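A table, a roll and some patience: a talk with Sioned Lewis about packing

Sioned Lewis has packed other people's things for 19 years. She began in the storeroom of Stosberg, a shop for lamps and kitchen glass, and now she gives short courses in packing for small sellers who send their goods by mail. We met on a Monday morning, before her class, and she let me ask questions while she was folding paper.

I wanted to know first why a person needs a course for this. She laughed a little. "Everybody can wrap a thing," she said. "But many people wrap it in the air, standing, with the roll under one arm. Then they are surprised that the corner is bare."

So her first lesson is about the table. It must be wide, and it must be cleared before the wrapping begins. She prefers wood, as glass makes too much noise and she becomes nervous from it. Her own table at home came from Tapia, a furniture workshop that has since closed, and it has more scratches than she would like. "I used to sand it every August. Now I leave it. The scratches show me where I cut, and I cut always in the same place."

The second lesson is the sheet. She lays the plastic flat on the table and lets it hang a little over the front edge if it wants to. The object goes on the plastic, never the plastic on the object. "You roll the object into it, like a pancake. If you pull, you have already lost."
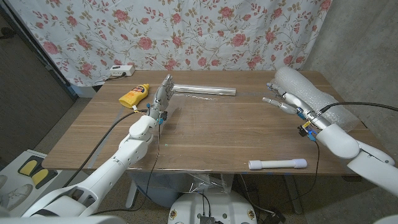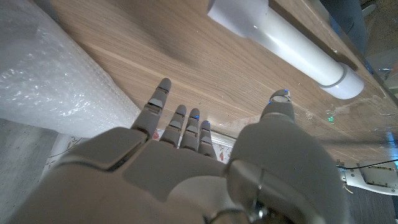 I asked about the small bubbles, and whether they should be inside or outside. It is the question she hears most. Her answer is inside, against the object, with the smooth side out, so the tape can hold. For painted or varnished surfaces she puts thin paper first. She learned this at Stosberg, where one summer a lacquered lamp foot came back with a pattern of small circles all over it. "The customer was very polite. I would have preferred that she shouted."

Long things are her favorite subject. A tube or a rod, she told me, is easy in the middle and difficult at both ends. She folds the wrap over the end two times and tapes it down before she rolls the rest. With bottles she is more strict. The cap is closed, then taped, and the bottle gets a bag of its own. One seller from her first group, Josefien Postma, sends sauces under the name Juvska, and she forgot the bag one time. "She told the whole class about it herself, which I found brave. The box was for her aunt."

We spoke also of costs. Lewis buys large rolls and shares them with two colleagues. She does not trust the very cheap film, but she has nothing against using wrap again if the bubbles are still full. She presses a piece between her palms to hear it. Old boxes she accepts too, except from Pletier, a wine seller in her street, whose boxes are "beautiful and soft like bread."

When I asked what she still finds hard, she needed a moment. It was the tape, she said finally. She uses too much of it, and her sister has complained after every birthday. She has tried to stop at 3 strips per parcel and she has not managed it yet.

Her students began to come in at that point, with bags and boxes under their arms, and one of them had brought a teapot without its lid. Lewis put down the paper and went to look at it.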